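Kornitz packing hall: automation of the returns bench
Progress report to the Cantero Fund, second period
Prepared by Estíbaliz Ortuño, site manager, 10/07/2018

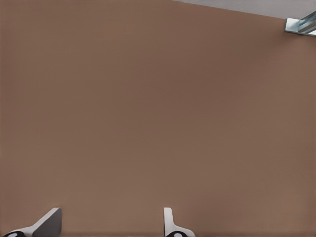

The grant covers two things, the arm itself and the retraining of the people who work next to it. This report deals with both, and with the money at the end. The first period was mostly taken up with choosing a supplier and agreeing the terms with staff, and the fund already has that report.

Where we are

The Primus cell was handed over to us by Skollov in the fourth week of the period, eight days later than planned. The delay came from the guarding, which had to be altered on one side so that the trolley route to the dispatch doors stayed open. Skollov did the alteration at their own cost.

The arm now picks returned fittings from the incoming bench and places them in the grading trays. It runs on the day shift only. It does not grade anything. Grading is still done by hand and will stay that way for the length of this project, as agreed with staff at the start.

Before each change to the picking routine, Marcelino Arrieta tries it out in simulation. This has cut down the time the bench is out of use. In the first weeks we were stopping the cell for most of a morning to try a new approach angle or a different gripper opening, and people had to be moved to other work at short notice. They complained, with good reason. Changes are now loaded at the end of the shift and checked by two people the next morning before the bench opens.

Output

In the last full week the cell handled 666 pieces without help. A further 352 had to be moved by hand, either because the arm did not get a hold on them or because the operator judged it quicker to step in. That is a better split than we had at the start of the period, but it is short of the target in the grant agreement and I do not expect to reach the target before November.

Most of the hand-moved pieces fall into two groups. Thin flat parts lying directly on the bench are hard for the fingers to get under. Long parts are picked up well enough but swing on the way to the tray. Marcelino has a revised approach for the flat parts which works in simulation. It has not yet been tried on the bench. For the long parts we may need different fingers, and Skollov have been asked for a price.

Staff

There were four people on the returns bench before the project and there are four now. No one has lost hours. Their work has changed quite a lot, though, and not everyone likes the change.

Hamdia Negussie and Yamuna Bangera have finished the operator training and can start, stop and reset the cell, clear a jam and load a saved routine. Yamuna has asked to go on to the second course, which covers editing routines, and we would like to use part of the unspent travel money for this (see below). Zuzana Kolář has done the safety part only. She has chosen to stay on grading full time, and we have agreed to that. The fourth place is filled by agency staff at present and we have not put anyone from the agency through training.

The lifting has gone down. The bench team used to move every crate twice and now move it once. Two of them say their shoulders are better for it. I have no figures for this and would not want to claim more than they have told me.

On the other side, the pace of grading is now partly set by the arm. When it is running well the trays fill faster than one person can comfortably grade, and Zuzana raised this at the staff meeting. We have since given the grader a pause button at the table, with a clear instruction that it can be used at any time and that no one has to explain why. It gets used most days.

Hamdia also pointed out that operators spend long stretches watching and get very little to do with their hands. She and Yamuna now swap between the cell and grading every two hours – their own arrangement, which we have written into the rota.

Money

Spending on the cell is complete apart from the final payment to Skollov, held back until the acceptance test is passed. Training is underspent, mainly as the first course was given on site and no travel was needed. We ask the fund to agree that this sum can go towards the second course for one operator, and towards new fingers if the price is reasonable.

Next period

Marcelino will try the flat-part routine on the bench and report the results by piece type. The acceptance test will be rerun after that. We will speak to all bench staff one by one, without their line manager present, and send a summary with the next report. A decision on whether to run the cell on the late shift has been put off until those talks are done.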